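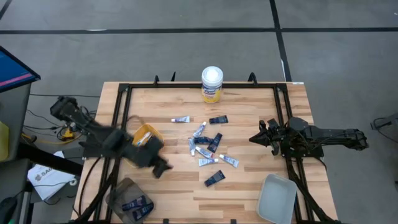 Undent: what our sorting project can and can't do
Speaker notes, end-of-term project showcase, Wendel Technical College
Titilayo Bako, robotics elective
June 16, 2022, Kjærgaard Room, 16 minutes plus questions

Before starting
Laptop on the left of the lectern, clicker in pocket. Check the sound is off, the run videos have shop noise on them. Ask for the back lights down only. If the projector goes green again, carry on, the charts still read in green.

Slide 1. Title
Say hello, say name. I supervised the Undent group this term. The students have their own talk after the break and will be nicer about it than I am.
I said yes to this slot on the condition that I could talk about the results the way I'd talk about them in the staff room. So that's the tone.
PAUSE for people still finding seats.

Slide 2. The job
Two arms on a wooden bench, one each side. A pile of small squeeze tubes in the middle. Some are white, some are navy. White ones go in the yellow-orange bin, navy ones go in the dark see-through tray. That is the whole job.
Let them sit with how small it is. A child of four would do it while telling you about dinosaurs.
Why tubes: they squash, they roll, and they end up lying against each other at odd angles. Blocks are too kind. Every group that picks blocks gets a good score and learns the score.
The name came from the students. They started out wanting to avoid denting the tubes. The name stuck and the goal was dropped in the second week when we found we had no decent way to measure a dent. I bring this up because the poster in the hallway still says "gentle handling". Please ignore the poster.

Slide 3. Who did what
22 students signed up for the elective. They split by interest, which I'd do differently. Everyone wanted to train the model and hardly anyone wanted to tape down cables. Guess which of those held us up.
The other group, Drinetti, worked on drawer opening. They're up next. I'll only say that they had the better bench and we had the better logbook.

Slide 4. How the arms learn it
Keep this short. Half the room knows, the other half doesn't want to.
A student moves the arms through the job by hand control. We record the camera views and the joint positions. Do that many times. Then a model is trained to copy it, and the arms are let go on their own.
Word to watch: "learn". I'll use it today because everyone does. I don't think it's a good word. The model copies what it was shown, and it copies the bad habits with great care. One of our students always nudged a tube before picking it up. Just a small tap, she didn't know she did it. The trained arm taps too. It taps tubes that don't need tapping, and now and then it taps one off its neighbour and then can't find it.
(Someone usually laughs here. Wait, then go on.)

Slide 5. The video everyone has seen
Play the clip with no commentary.
Then say: this is the clip that went in the newsletter. Lovely run. The pile goes down, each tube ends up where it should, the arms fold back.
Ask: hands up who thinks this is a typical run.
Whatever the hands do, next slide.

Slide 6. The count
20 test runs on their own, with no student touching the controls. 13 of them finished with every tube in the right place.
I'd like people to look at that for a bit before anyone says it's good for a term project. It may be good for a term project. It's also a machine that gets a very plain job wrong often enough that you'd have to stand beside it the whole time, and if you're standing beside it you may as well sort the tubes.
The newsletter had the clip and left out the count. I was sent the draft and I missed it, so that one's on me as well.

Slide 7. The runs that failed
Show the short clips in order, talk over them.
First kind: two tubes lying side by side, touching. The gripper takes both, or pinches the gap and takes neither. Most common by far.
Second kind: the tube is held, carried, and let go too early. It lands on the rim and goes whichever way it likes.
Third kind, and the one that bothers me. The arm closes on nothing, lifts nothing, carries nothing over to the bin, opens, and goes back for the next one. As far as it's concerned the trip went fine. It has no idea. There is no step in our setup where anything checks that a tube is in the fingers. The students wanted to add one. I told them to finish the recordings first. I'd call that the worst advice I gave all term.

Slide 8. What counted as a success
This slide was a fight, so be fair to both sides.
Some of the group wanted to count a run as good if a student could fix it with one touch. Their case was that a real workplace would have a person nearby. My case was that once you allow one touch you'll be allowing two by the end of the month, and the person's work disappears from the score.
We went with no touches. The number went down. The students weren't pleased with me and I'd do it again.
Suggest to the room: whenever you're shown a robot video, ask who was standing just off to the side and what they did between clips. Resetting a pile of tubes is a job. Somebody did that job for every run you see.

Slide 9. Two arms
People ask why we used two. The grant application said two.
The proper answer is that each arm reaches its own side well and the far side badly. With the pile in the middle, both can get at it. In theory they share the work. In our recordings one arm did most of the carrying while the other waited with its fingers open, as most of the students were right-handed or left-handed and stuck with whichever control felt good. The model picked that up too.
I have seen one run where both arms went for the same tube. They stopped short of each other. I'd love to tell you that was by design. We looked, and nothing in the setup would account for it, so I'm putting it down to luck and we've since added a stop limit.

Slide 10. Does it know what a tube is?
No.
Longer answer: we tried a few things that weren't in the recordings. These were quick tries, so don't quote them as results.
Turned the bench lights down. Worse.
Swapped the places of the bin and the dark tray. The arms put the white tubes where the bin used to be. That's the one I keep coming back to. We'd been telling visitors that it sorts by colour. What it does, as far as I can tell, is carry light things to one spot and dark things to another spot, and it has never cared what's sitting at that spot.
Put a marker pen in the pile. It had a go at the pen.
One student asked if that meant the project had failed. I said it meant we'd found out what we built, and most groups go home before that part. I do believe that, though I notice it's also a handy thing for a supervisor to say.

Slide 11. The dull stuff
Go quickly, but don't skip it. The first-years need to hear it.
Wipe the bench down before a session. Tubes that leak make a slick patch and the next tube slides on it. We keep a canister of wipes within reach.
Put the cables where you can't kick them. Our floor was a mess most of the term and I let it be a mess. One afternoon of recordings was lost to a plug that had worked itself half out.
Write down who was on the controls. We didn't for the first batch and could never sort the good recordings from the clumsy ones afterward.
Label the batch before you leave the room. Tomorrow you won't remember.

Slide 12. What I'd want next term
A check for an empty gripper, before anything else. Ahead of more recordings, ahead of a bigger model.
Bin and trays moved around on purpose between recordings, so that the model has some reason to look for them.
The test plan written before the first recording and pinned to the wall. We wrote ours after we'd seen a few good runs, and I doubt that was a clean way to do it.
Somebody from outside the group to run the tests. We all wanted it to work. I caught myself straightening a tube before a run and had to mess up the pile and start over.
A cheaper question to ask alongside: how long does a person take? We never timed one. I suspect we didn't want to.

Slide 13. Should you take the elective
Yes, if you can stand being bored at a bench. The students who did best were the ones who kept notes on the bad runs. They didn't write the most code.
I'm still not sold on this way of teaching an arm. I've been told for years that it only needs more data, and it may be so, but it's a claim you can make about any score at all and I'd like to hear what result would make its fans give it up.
That's a real question. If you've got an answer, find me at the tea urn.

Questions: likely ones
"Will it be better with more recordings?" Probably a bit. Go back to slide 10 and ask what the recordings would have in them.
"Could a shop use it?" Not this one.
"What's the grey tray for?" It was meant for tubes the arms weren't sure of. They have never been unsure, so we never taught them to use it. See slide 7.
"Can we see it run?" Yes, after the Drinetti talk, in the lab. Stay behind the tape. If it goes wrong, let it go wrong, and don't help.

Hand over to Drinetti. Leave the clicker on the lectern.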